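11/24/22
By Cledwyn Rowlands

We should stop buying plain cloths for children and then wondering why the children won't help to fold them.

I have been folding things for a living, on and off, for most of my working life. I started in the linen room of a hotel in Lallen, where the target was 66 napkins before the first tea break and the woman in charge would shake out any that were not square. Later I ran the household side of a small nursery, which meant bibs, cot sheets, play cloths and the covers for the little tables. So I have opinions about cloth, and the strongest of them is that a printed one is better than a plain one in nearly every way that matters in a house with small people in it.

The usual advice goes the other way. Plain cotton, pale colours, nothing that will date. Shops like it and so do the people who write about tidy homes. My friend Folke Forsberg did up his children's room last June with everything in oatmeal, and it does look calm. But his two could not tell a pillowcase from a table cover, and he ended up sorting the whole pile himself each week. A child of three has no interest in the difference between one beige rectangle and another. The same child can tell you which cloth has the crane truck on it from across the room.

The print also helps with the work itself. A plain cloth gives a beginner nothing to aim at. If you say "bring this corner to that corner", a small child will look at four corners that are all alike and pick one. Say "put the red car on top of the other red car" and you have told them something they can use. They may get it wrong, but they can see that it is wrong.
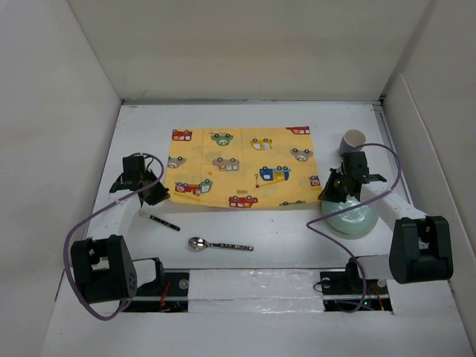 4 min read

A yellow cloth with vehicles all over it is a good case. There is a red vehicle at one far corner and a darker red one at the other, a blue truck with a yellow crane section, and cars with animal faces dotted through the middle. Bring the two reds together and the cloth is folded in half. You don't need to know the word "half" to do it. The straight creases from earlier folds are a help as well, and I would leave them in. Ironing a play cloth is a waste of an evening, and the crease shows where the next fold should go.

I will grant that prints like this have a fault, and it is one that irritates adults more than children. They have a right way up. Lay the cloth the other way round and the wheels are on top. Idris Pugh, who worked with me at the nursery, could not bear it and would turn every cloth before the children came in. I never bothered. On a table with children on all sides, somebody is going to see the cars upside down whatever you do. Makers could scatter the pictures in all directions, and a few do, but then you lose the bottom edge as a guide and the folding gets harder again.

The second complaint is about cost. When I was buying for the nursery, the printed cloths from Probert came in packs and were a little dearer than the plain. We bought 106 over the years, and I kept a note of what went for rags. The plain ones went first. They were no thinner, but every stain showed on them, and a cloth that looks dirty gets thrown out whether it is worn or not. A bit of orange on a busy yellow print could be carrot or could be part of the pattern, and most people will not look closely enough to find out.

Then there is the question of taste, which is where I usually lose people. Hamish Strachan tells me that bright cloths make a room look like a waiting room at the dentist. Perhaps they do. But a cloth spends most of its life in a drawer, or under plates and crayons, and I can't see that its effect on the room is worth much worry. If you want a calm room, keep the walls plain and shut the drawer.

What I would ask of the makers is modest. Keep the pictures large. Put a different one near each corner, and match the ones that are meant to meet. Stop cutting vehicles in two at the hem, because a child will go looking for the other half. And hem the edge so that it stays straight after a few washes, as a curved edge will never meet its opposite number however carefully you line up the cars.

As for parents, put one printed cloth in with the plain ones and see which gets picked up first on washing day. Start with the fold in half and leave the rest for another week.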